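Notes from the Simulation Group, Spring Term

The student robotics club at Wemano has completed its second term of work on manipulation in simulation. Members meet each Tuesday to write and test short tasks for a robot with two arms, and the present exercise concerns a bottle and an open cabinet. 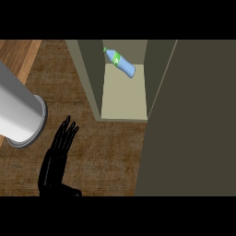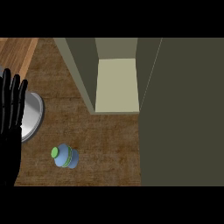
Sólveig Bisgaard

The bottle is on its side in both views, once inside the cabinet compartment and once on the brown surface in front of it. Members were asked to treat these as separate problems. A bottle on the compartment floor leaves little room for the fingers between the side walls, and the approach must be planned with care. A bottle in the open allows more freedom, although other objects nearby must be avoided.

The club has 16 members this year, divided into teams named Liang and Flonen. Each team submits its own controller and keeps a written log of every trial. The combined log now holds 123 entries, of which 37 were made by first-year students. Ayuba Agbenyega has reviewed the logs and has asked that the starting position of the hand be recorded in every case.

I would also ask members to save their settings before leaving the laboratory. Two trials had to be repeated last month for want of this information.

The next task will be set in July. Students who wish to join should speak with either of us before then.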